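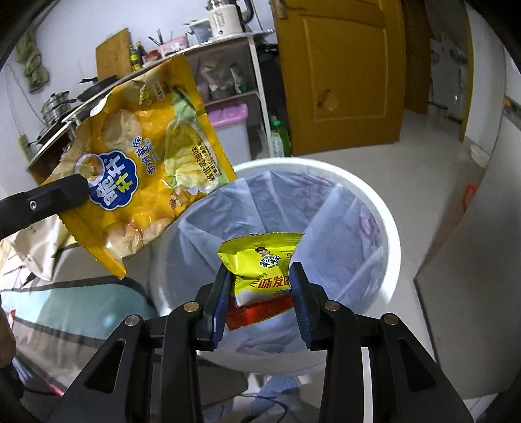
No. 32

Snack packets, then! I promised a proper post about the kitchen end of the room back in June and then got distracted by curtains, so thank you to those of you who wrote in to ask (all of you very politely) whether it was ever coming. It is, and it starts with the bin, as most things in a small home seem to.

For anyone new, the kitchen and the sleeping and the sitting all happen in more or less the same bit of floor. You can practically stir a pan from bed. I grew up in a house in Ponik with a larder you could walk into and shut the door behind you, and it took me an embarrassingly long time to stop shopping as if I still had it. I'd come back from Kakholm market with two full bags and stand there holding them, looking for the larder.

What I have instead is the white metal shelf unit, and I've grown very fond of it. It isn't grand, but it has a silver-rimmed top that wipes down in a moment and it takes a surprising amount of weight. The kettle lives up there, along with the steel pots in their stack, the black frying pan next to them, and the wooden chopping board standing on its edge because lying down it eats up all the space there is. A couple of condiment bottles too. I did try keeping them in a cupboard for a while, very tidy, and simply stopped using them, so out they came again. Groceries go on the lower shelf in their plastic bags, and yes, I know, I've seen the beautiful jars. I bought some of the beautiful jars! They were heavy and they took up more room than the lentils did, and I gave them away.

Under all that, on the floor, is the storage box with the pink lid. That box was the best thing I bought last year and I've been boring people with it ever since. It slides in and out, it keeps the dust off, and the lid is cheerful first thing in the morning when not much else is.

Now, the bin. I had a pedal bin for years, a tall one, and the pedal went, and then I was lifting the lid by hand every time, usually with something drippy in the other hand. So when it finally went out I replaced it with a plain round white one with no lid at all, and I can't tell you what a difference it has made. You just drop things in. It wants emptying more often, and anything that might smell gets knotted up in a little bag of its own first, but I was surprised how quickly that became a habit. It stands out on the tiles where I can reach it from the shelves or from the bed, and I've stopped trying to hide it.

Liners are the thing I'd be fussy about. I like the thin see-through white ones, pulled well down over the rim all the way round so the edge doesn't slither in when something heavy lands. I get mine from Plerken, the hardware shop by the tram stop, and I keep the rest of the roll in the bottom of the bin, underneath the one in use. (My grandmother did this. I thought it was odd then and I think it's marvellous now.)

And so to the packets. I have a great weakness for crisps and little nibbly things, and there is a lovely shop two streets along that sells Chinese snacks, where I go in for noodles and come out with an armful. The big yellow 比比赞 bag with the fries on the front, 香脆薯条, would catch anybody's eye, and the small yellow packets with the cartoon boy on them are the sort of thing I pick up at the till when I've already told myself I'm finished. The trouble is never the eating. The trouble is the bag afterwards, which is enormous and light as anything and springs open again the minute you let go of it. Two of those and the bin looks full when it's mostly air.

My method, for what it's worth, goes like this. Tip the crumbs out into the bin first. Flatten the bag against the worktop with the side of your hand, fold it longways into a strip, and tie the strip in a loose knot. It stays shut! The small ones I don't knot, I just tuck them inside a big one before I fold it. A whole evening's worth ends up the size of a bar of soap.

Half-eaten bags get rolled down from the top and pegged with an ordinary clothes peg. I had proper clips once, from a Wróbel catalogue, very smart, and every one of them vanished within a month. The pegs I can always find.

Somebody asked last time whether I sweep before or after the bin goes out, and the answer is after, always, with the bin still out of the way so I can get at the patch of floor where it stands. Crumbs gather there in a ring. Then a wipe round with a damp cloth, a fresh liner, and the kettle on.

I did add up what the whole kitchen end has cost me, shelves and box and bin and pans together, and it came to around 1,647 crowns over three years, which I thought was rather good going. The jars would have pushed it up a fair bit, so we won't mention those again.

Next time I want to talk about tea towels, and whether anyone has found a hook that really does stay stuck to a painted wall. If you have one, please do leave me a note in the comments, and tell me what sort of paint it's on.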